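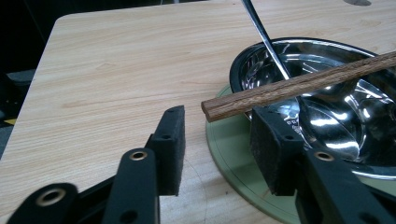

Figure 4. Gripper over the table, pads open, with the chopstick, steel bowl and spoon.

Section 8: Good practice at the table

Right, you've got the hand-held gripper screwed together and you're itching to pick things up. So was I! Please read this bit first, though. These are the house rules we settled on at Jungate after a fairly messy first winter, and the people at our Prulville site follow them too, so recordings from either place can go in the same pile.

Before you start

1. Take off rings, bracelets and anything dangling from your neck. The linkages close faster than you'd think, and a lanyard goes in beautifully and comes out in bits.

2. Hold the gripper over the table and squeeze it gently 10 times. You want the same feel each time. If it catches halfway, stop and go back to Section 2 (joints and screws).

3. Look at the foam pads. A bit of fluff on the surface is fine. A tear, a shiny patch or a corner lifting away means a new pad, and I always change both together, even when one looks perfectly good. Mixed pads grip unevenly and you'll spend the afternoon blaming your wrist.

4. Wipe the table and let it dry.

CAUTION: Keep fingers out of the gap between the pads and away from the arms underneath. The pads are soft, the arms are not. If something gets stuck, open the gripper fully and put it down before you reach in.

Laying out the objects

5. Put the bowl down first, then whatever goes in it. Spoons tip light bowls over, so lower the handle in slowly and let go only when it has settled.

6. Leave a clear strip of table on the side you'll be coming from. I like a good hand's width, more if you're new to it.

7. Write down what's on the table on the Osei sheet before you record anything. Plain words please: "chopstick, brown, wood" is lovely. "Stick thing" made me very cross in December.

NOTE: Shiny metal is allowed, but mark it on the sheet. Polished bowls throw back lights, sleeves and the odd face, and whoever checks the recordings later needs to know (also, if your own face is in there, check that you've signed the consent form in the folder).

Picking up and putting down

8. Come in slowly with the pads open. Don't swoop.

9. Close until the object is held, then stop squeezing. Chopsticks are the ones that catch people out: grab too near one end and the other end swings round. Aim for the middle if you can reach it.

10. Lift, pause for 2 seconds, move, lower, open. The pause feels daft for the first hour and then you stop noticing it.

11. If you drop something, carry on recording and tick "drop" on the sheet. Please don't delete the try. We keep the bad ones as well, and I'd much rather have an honest mess than a tidy folder with holes in it.

CAUTION: No glass, no knives and nothing hot, even for a quick go. Anything heavier than the Voston test block stays off the table until you've had it checked.

Sharing the kit

One person holds the gripper and everyone else keeps their hands off the table. If you want to move a bowl for somebody, say so and wait until they've opened the pads and pulled back. We swap over after 8 tries, and yes, I do mean it, tired hands get sloppy and you don't always feel it happening.

When you've finished, leave the gripper open so the foam isn't squashed overnight. Cleaning is in Section 10.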